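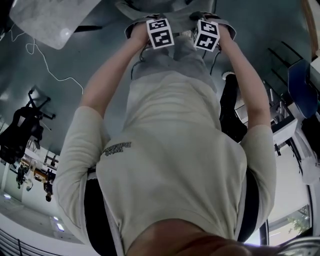
Grircombe, June

The steel drum is one of the oldest and friendliest of the big shipping containers, and a good many of the oils, syrups, soaps and paints we use every day have spent part of their lives inside one. It is a plain cylinder of rolled sheet steel, with a seam down the side and 2 raised hoops pressed into the body. The hoops stiffen the wall, and they also let one person roll a full drum across a floor – a job that would otherwise take a hoist.

Drums come in two main families. The tight-head kind has a fixed top with a large and a small threaded opening, and suits thin liquids that pour well. The open-head kind has a full lid held down by a ring and a bolt or lever, and is the better choice for pastes, powders and anything that has to be scooped.

In the Grircombe district, drums were made for many years at the Wolis works, which at its busiest turned out 2988 a week and gave work to 379 people. Its Itora line, lined with a baked coating for fruit pulp and other sour foods, was well liked by canners and is still seen on farms, often as a rain barrel. Used drums from the area now go to the Bashir yard, where they are washed, checked for leaks, straightened and repainted – a sound drum may make about 3 more trips before it is sent for scrap.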